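Plier, emballer, expédier : vos questions sur mes colis de vêtements

Je vends mes vêtements de seconde main sous le nom de Seranier, depuis mon salon (enfin, depuis la table du salon), et vous êtes nombreux à m'écrire au sujet des pochettes, des plis et des t-shirts qui arrivent froissés. J'ai tout regroupé ici, ça m'évitera de répondre à minuit !

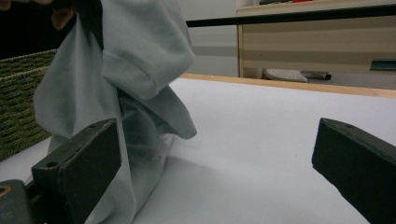
Je complète la page quand une nouvelle question revient souvent, alors repassez de temps en temps.

Pourquoi encore du plastique ?

Parce que j'en ai un stock, tout bêtement. J'avais acheté un gros lot de pochettes avant de me poser la question, et je préfère les finir que les jeter. Il m'en restait 64 en octobre. Après, je passe au papier de soie, sauf pour les envois par temps de pluie, là j'hésite encore.

Comment tu plies un t-shirt en coton ?

À plat, face contre la table, les deux côtés rabattus vers le milieu, manches comprises, puis je remonte le bas en trois. Le coton fin glisse et fait des bosses près du col, je lisse du plat de la main avant chaque pli. Si c'est raté, je secoue et je recommence. Je ne roule jamais, même si Zhenhua Li, qui m'a appris à faire mes premiers colis, ne jure que par ça (on en discute depuis cinq ans).

Mon t-shirt est arrivé froissé, c'est normal ?

Oui, un peu. Trois jours dans un sac postal, ça marque. Suspendez-le dans la salle de bains pendant votre douche, et un coup de fer doux pour les plus exigeants. Si le pli ne part vraiment pas, écrivez-moi avec une photo.

Les vêtements sont lavés avant l'envoi ?

Toujours, à 30 degrés, avec une lessive sans parfum. Et séchés complètement avant la pochette, sinon bonjour l'odeur de renfermé !

Je peux réutiliser la pochette ?

Mais bien sûr ! Ouvrez-la doucement côté rabat, elle resservira pour une valise ou pour ranger les pulls l'été. Ne la laissez pas à portée des tout-petits, par contre.

Tu regroupes plusieurs articles ?

Oui, jusqu'à cinq pièces légères dans le même colis. Je mets les plus lourdes au fond et les claires à part, un jean brut peut déteindre sur du coton pâle. Prévenez-moi avant de payer, que je refasse le calcul du port.

Et si je me suis trompée de taille ?

Je reprends sans discuter, tant que le vêtement n'a pas été porté. Repliez-le comme vous pouvez, je ne note pas !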